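Donut Friday comes to Ferkow

Our Friday table at Ferkow has had bagels, clementines and one very ambitious trifle, so it was high time for donuts! We've gone for color this month – bright blue icing, dark chocolate, plenty of sprinkles – with two plates set out on the long wooden table, one white and one in a brownish tan. The blue icing with its rounded drips is my personal favorite, and I could look at it all afternoon. 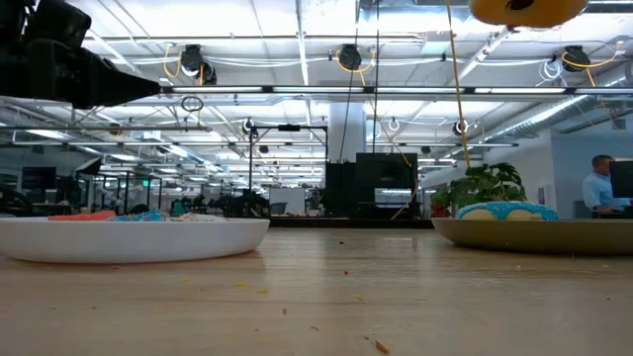
Plates and crumbs

Shallow plates are great for this. You can see what's on offer from across the room, and a donut sits flat without leaning on its neighbor. Leave a good stretch of bare table between the plates too, so people can reach in from either side. Sprinkles travel, of course! The yellow ones have made it well out onto the wood, along with a few orange crumbs, and I think a table looks friendlier for it.

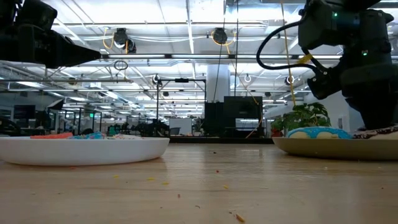
Can I bring something for the next table?
Please do! Leave a note at the Skastunex desk before Friday at 3, and keep each piece small enough for one hand.

If you like decorating, have a good look at the pink drizzle over dark icing. It loops and zigzags right across, with white and pale blue dots packed in between and a turquoise sprinkle lying beside one of the thick pink bits. So cheerful, and lovely to copy in November when the afternoons get gray.

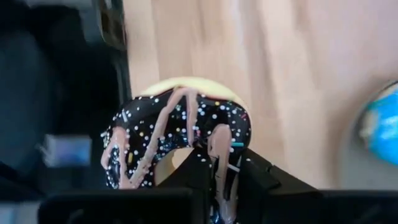

Coming up in November

Soup and bread, with some 90 bowls borrowed from Sitthichai. Bring your own spoon if you can.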